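Home | Syllabus | Notes | Assignments | Contact

Interior Drawing I -- Notes for Week 4
Floors, and why your rooms look like they're floating

Okay, so I went through the room sketches from last time and I liked a lot of them! Really nice windows. But almost every floor was either left blank or filled with parallel lines that went wherever they felt like going, and I want to spend this whole session on that. If the floor is wrong, the furniture has nothing to sit on, and you can shade a chair for an hour and it still hovers.

Let's start with plain boards, even if you think you know them. In one-point perspective, boards that run away from you all head to the same vanishing point. Mark equal widths along the bottom of your page, run a ruler from each mark to the vanishing point, done. The end joints are the part people mess up. They stay parallel to the bottom of the page, they get closer together as they go back, and they shouldn't line up with the neighbors. I stagger mine by eye and then fix the two or three that look like a staircase.

Now turn the boards 45 degrees and everybody panics. Please don't! All you need is the diagonal vanishing points, which sit on the horizon line, one on the left and one on the right, both the same distance from your center point. That distance is how far your eye is from the page (in drawing terms, not with a tape measure). If you put them too close together the floor in the foreground goes stretchy and strange. Lok-yiu Sin had hers on extra sheets taped to both sides of the drawing board, which is exactly what I'd do. Bring tape.

Herringbone is the one most of you asked for, so here we go. A herringbone floor is made of rectangular blocks, all the same size, laid at right angles to each other so the end of one butts against the side of the next. Chevron looks similar, but the block ends are cut at an angle so they meet in a straight seam. I mix up the names when I'm talking fast, so trust the handout over my mouth.
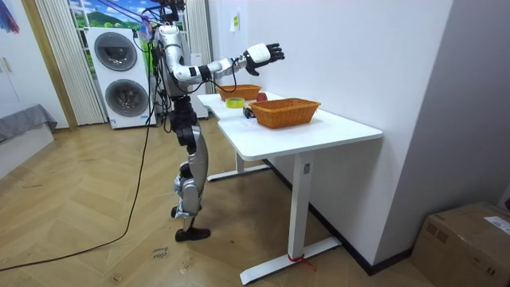
Fig. 2. Light wood herringbone under a white desk.

My method is to draw a square grid first, very lightly, with its lines going to the two diagonal vanishing points. Say your blocks are 4 squares long and 1 square wide. Pick a row, ink a block, then put the next one at a right angle against its end, and keep stepping. After a few of these your hand finds the rhythm and you stop checking every corner. The zigzag should run straight back toward the center point. If it starts drifting left, you've skipped a square somewhere, and I'm sorry to say you have to go find it.

Then there's tone. Wood blocks turned two ways catch the light two ways, so one direction will usually read a touch darker than the other. Pick which one and stick with it across the floor. On a pale floor I'd use an H pencil and barely press. You can drop a few blocks darker at random for grain, but go easy -- more than a sprinkle and it turns into a checkerboard. Toward the back wall, stop drawing individual blocks altogether and let the zigzag fade into a soft tone.

Furniture comes last. Find where each leg touches the floor, put a small dark contact shadow right there, and only then draw the rest of the leg. A plain rectangular desk lined up with the walls is a great test because its edges go to the center point while the floor goes to the other two, and if you've mixed them up you'll see it right away.

Homework: one room, one-point perspective, herringbone floor, at least one piece of furniture with visible legs. Leave your construction lines in, I want to see them. Ink is fine if you're brave. The reading is the chapter on patterned floors in Wallach, page 152 to the end of the section. Skip the part on octagons unless you're having fun. The Fagundes packet has some practice grids you can trace over, and there are copies in the tray by the door.

Next time we'll do stairs, so bring the long ruler.

Interior Drawing I, Flandville | Questions? See me after class or use the Contact page | Course notes © the instructor | Back to top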